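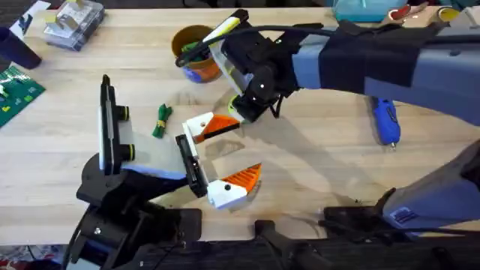 Ketell Music Room: stage and backline check before doors
Checked by: Sibel Sezer
Date: 11 Jan 2024
Act: Usa Rungrueang, solo vocal with two backing singers

1. Stage deck locked, no gaps between sections: OK
Comment: Front left leg retightened.

2. Cables taped across walkways: OK
Comment: Used the wide tape. The narrow roll lifts when people step on it.

3. Power strips off the floor: FAIL, fixed
Comment: One strip was under the keyboard stand next to the water bottles. Moved to the riser.

4. Speaker stands pinned, 50 lb sandbag on each: OK

5. Vocal mics tested, grilles wiped: OK
Comment: Mic 2 crackles at the connector. Swapped with the spare and tagged for Güven.

6. Monitor level at singer position under 80 dB during line check: OK
Comment: Usa asked for more of her own voice and less keys. Still under.

7. Fire exit by the Akyol Street side clear: FAIL, fixed
Comment: Drum cases stacked in front again. Please use the hall closet.

8. Extinguisher tag in date: OK
Comment: Runs out in June.

9. Guest list and head count limit of 80 at the door: OK

10. Earplugs at the bar: LOW
Comment: 30 pairs left. Sinan to reorder.

Open items: mic 2, earplugs.
Signed off for doors: Ayten Taşdemir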